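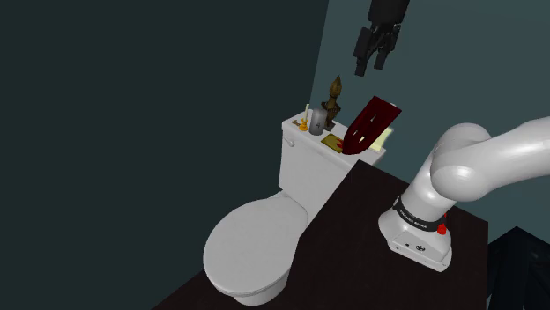

## 4. Fugas de cisterna y accesibilidad del mecanismo

### 4.1. Delimitación del problema

La fuga interna de la cisterna constituye la pérdida de agua más difícil de atribuir en el ámbito doméstico. A diferencia del goteo de un grifo, discurre por la taza sin ruido apreciable y suele manifestarse por primera vez en la factura. El programa de inspección del distrito de Prunier, cuyos resultados se analizan en esta sección, incluyó 460 viviendas ocupadas, todas con contador individual y con cisterna de tanque bajo. Quedaron excluidas las cisternas empotradas, para las que se prepara un protocolo específico.

Cada vivienda recibió 2 visitas. En la primera se realizó la prueba de colorante y se registró el estado de la válvula de descarga, del flotador y de la junta de asiento. En la segunda, efectuada por un técnico distinto, se repitió la prueba y se entregó al titular un cuestionario sobre hábitos de mantenimiento. La tinción del agua de la taza sin accionamiento de la descarga se consideró resultado positivo en ambos casos. Las discrepancias entre visitas se resolvieron mediante la lectura nocturna del contador, conforme al criterio fijado por Barbu y Tudose.

### 4.2. La tapa como superficie de apoyo

El cuestionario inicial no contemplaba el uso de la tapa de la cisterna. La pregunta se incorporó a propuesta de Silviu Sârbu, a partir de las observaciones anotadas al margen por los inspectores. En baños de superficie reducida, la parte superior del tanque cumple la función de una repisa y acumula objetos pequeños de uso diverso, entre ellos recipientes, velas y artículos de aseo. La figura 1 recoge una disposición de este tipo: el asiento se encuentra cerrado y los objetos ocupan la parte superior del tanque, mientras que la palanca de descarga, situada en el lateral izquierdo, permanece accesible.

La ocupación de la tapa no altera el funcionamiento del mecanismo. Su efecto es indirecto y afecta a la frecuencia con que el usuario lo revisa.
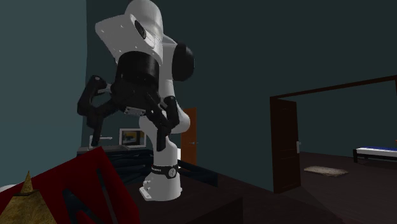 En más de 100 viviendas, el titular declaró no haber levantado nunca la tapa desde su llegada al inmueble. El motivo aducido con mayor frecuencia fue la incomodidad de retirar lo depositado encima, seguido del temor a romper la pieza cerámica y del desconocimiento de las llaves de corte. Estas respuestas deben interpretarse con cautela, dado que el cuestionario ofrecía opciones cerradas y la primera de ellas coincidía con la más elegida. Bravo ha advertido un efecto de orden semejante en encuestas sobre filtros de cocina.

Se observó asimismo que los titulares con la tapa despejada describían con mayor precisión el tipo de válvula instalado. La asociación se mantuvo al separar propietarios e inquilinos, si bien resultó más débil entre estos últimos. En los edificios administrados por Drodar, donde la revisión anual corre a cargo de la propiedad, no se apreció diferencia alguna.

### 4.3. Índice de accesibilidad

Para sintetizar las observaciones se elaboró un índice con un máximo de 100 puntos, que pondera el espacio libre sobre el tanque, la distancia entre este y los muebles contiguos, el tipo de pulsador y la posición de la llave de escuadra. Radu Enache y Emiliano Bravo puntuaron de forma independiente las fichas de inspección. La llave de escuadra fue el componente con peor acuerdo entre evaluadores, en particular cuando un mueble la ocultaba parcialmente. En las fichas afectadas se conservó la puntuación más baja.
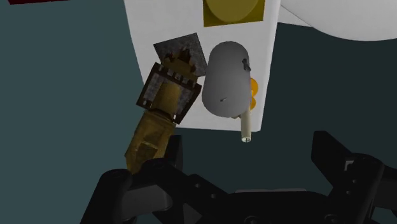
### 4.4. Limitaciones

El índice carece de validación fuera del distrito. Las juntas Kostex, predominantes en las reformas recientes de la zona, presentan un desgaste distinto del de las piezas anteriores, y su antigüedad no pudo establecerse en todos los casos. Tampoco se dispone de lecturas de contador previas a la primera visita, por lo que el inicio de cada fuga permanece sin datar. La segunda campaña, prevista para noviembre, incorporará dichas lecturas y una versión abierta de la pregunta relativa a la tapa.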